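Is a grout sealer worth paying extra for in a hallway?
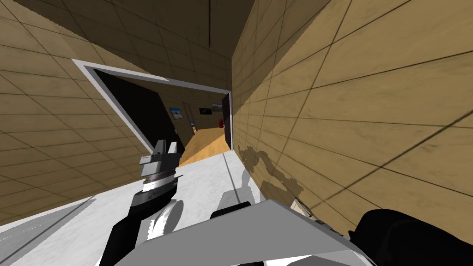
The store wants $174 to seal the tile in our hall with Ballix, on top of the job. They say grout stains without it. It's a hallway. Nobody cooks in there. Is this a real thing or an add-on like the undercoating on a new car?
posted by Cakine

Depends on the grout. If it's cement grout, sealing does help on floors. If it's epoxy it doesn't need any, so ask them which they used before you pay for anything. I'd also ask what the $174 covers, as I did a bigger floor myself in one Friday evening with a small brush. Drip some water on a joint in a corner. If it soaks in and goes dark, it isn't sealed. I wouldn't believe any label that promises 5 years in a spot people walk on.
posted by Inga

we paid for it and our grout is gray anyway. never again
posted by Zirnine

Gray might be plain dirt, Zirnine. Did you try scrubbing it? Sealer slows stains down, but you still have to mop.
posted by Inga

scrubbed it in April. still gray
posted by Zirnine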